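4.2 Rehearsing the night round in simulation

Before any machine reached the guest floors at Breltadness, the housekeeping staff worked with a simulated room. Each trial put the gripper near a wall or a window, where cleaners said most of their awkward reaching is done. Figure 3 gives three views from the trials.

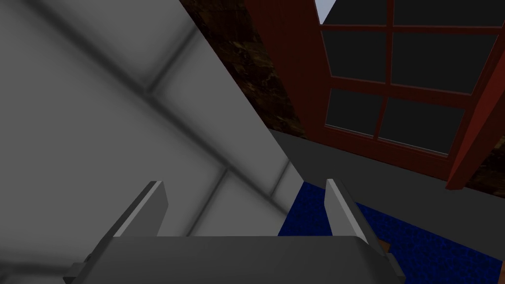

Ambrose Housekeeping Study, Skaketti Working Papers
Posted in March

The software, Cekix, logged 2938 attempts across 200 room layouts. Cleaners sat with the engineers for 2 hours a shift and marked any movement they would not make themselves. Their pay for this time was set at the ordinary rate, which several of them disputed, as the marking was tiring and was done on top of a full list of rooms.

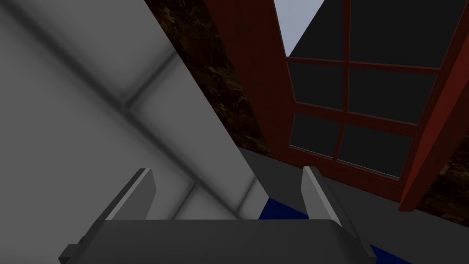
One room attendant wrote back that the robot might save her knees, but she wanted to know who would be blamed for a scratched window frame – the machine, or whoever was on shift with it. Three others raised the same point in the feedback forms. The written job description had no answer to it at that stage.

Figure 3. Simulated guest room, gripper and upper-body views. 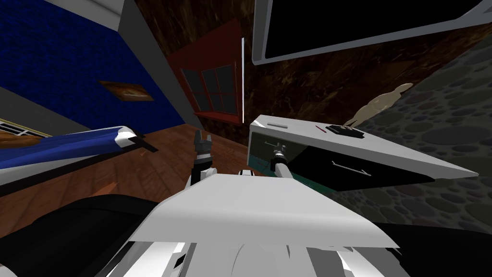
Supervisors took a different view of the change. They expected to spend less time checking rooms and more time drawing up the rota, and asked for training in reading the logs.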